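Sorting Mixed Cutlery into an Open Tray

Applies to: table cutlery, chopsticks and flat serving pieces kept together in one undivided tray

A tray with no compartments holds more than a divided one of the same size, but the contents drift out of order within a few weeks. The procedure below resets it. It takes one pass for a small household set and two passes if serving pieces are stored in the same tray.

Before you start

Measure the inside of the tray, rim to rim, on both sides. Write down the longer figure. Standard chopsticks run longer than most table forks and spoons, so they decide whether the tray is usable at all. A pair 230 mm long needs a clear inside length of at least that plus a finger's width for lifting. If the tray is shorter, the chopsticks can lie on the diagonal, but this uses up the corners and leaves room for little else.

Clear a section of table next to the tray. A cloth keeps the pieces from sliding and cuts down the noise. One with a printed grid is handy for lining up handles, though any flat cloth will do.

Step 1. Empty the tray

Take everything out and put it down in a single pile beside the tray. Do not pre-sort while emptying. Wipe the inside of the tray with a damp cloth, going along the grain if it is wood, and get into the corners where crumbs collect. Let it dry fully before anything goes back in.

Step 2. Pull the long pieces

Remove the chopsticks first. They lock the rest of the pile together, and spoons come free much more easily once they are gone. Lift each one by the thick end.

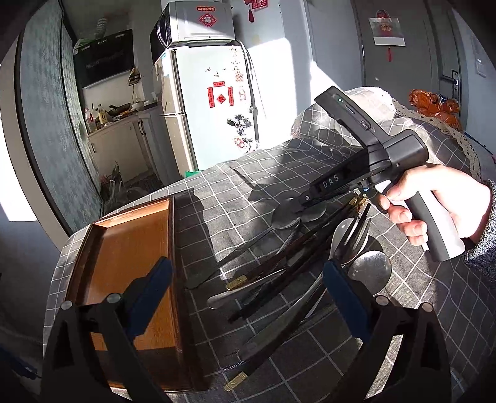

Match chopsticks by cap or pattern, then by length. Stand each pair upright on the table, tips down, and compare the tops. A difference of 2 mm or more is noticeable in use, and those two should not be paired. Set singles aside.

Step 3. Pull the flat pieces

Serving knives and spatulas come next. Pick them up by the handle and lay them flat, blades all pointing the same way. Check the edge before stacking one on another.

Step 4. Sort what remains

Separate spoons from forks. Nest the spoons bowl in bowl. Forks nest less well – keep them to two layers, tines in one direction.

Step 5. Load the tray

Load in this order:

Flat serving pieces, against the far long side
Chopsticks in pairs, parallel to them
Forks, handles toward you
Spoons, handles toward you, nested

In an inside width of 200 mm, allow 80 mm for spoons and split the rest among the other groups. Fill from the sides toward the middle, so that any spare space ends up in the center where a hand can reach in.

Checking the result

Slide the tray a short distance and stop it sharply. If the groups hold, the load is tight enough. If the spoons fan out, turn every second stack end for end or add a strip of non-slip liner under them.

Repeat when pieces start to cross between groups.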